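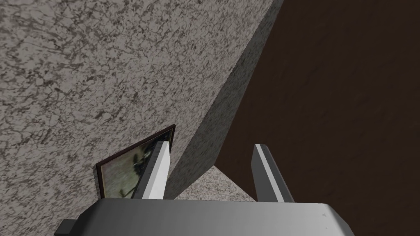 Monthly Safety Check, Adbridge Unit 9

Date of check: 1 Apr 2026
Site: Adbridge storage and packing building, Danladi side
Previous check: January

1. Fire exits
Result: Pass with comment
Both doors open fully from the inside. Two pallets were standing near the rear door – they were moved while I was still there. Please keep the yellow floor area free.

2. Extinguishers
Result: Pass
All have the pin and the seal. The label on the one beside the office is difficult to read and should be replaced.

3. Emergency lighting
Result: Fail
I tested for 60 minutes. The lamp above the stairs went off before the end. Wamex has been asked for a new battery.

4. Racking
Result: Pass with comment
No bent uprights found. The load sign in the last row says 2000 kg, but the sign is loose on one side. Fix it again with proper screws, not with tape.

5. Ladders and steps
Result: Fail
One step ladder from Arnier has a cracked foot. I put a red tag on it and it must not be used.

6. First aid box
Result: Pass with comment
Contents are complete, but the eye wash expires soon. Order before the next check.

7. Floors and walkways
Result: Pass
Clean. The mat at the entrance still lifts a little at the corner.

Open points: 3 and 5. Both to be closed before the next monthly check.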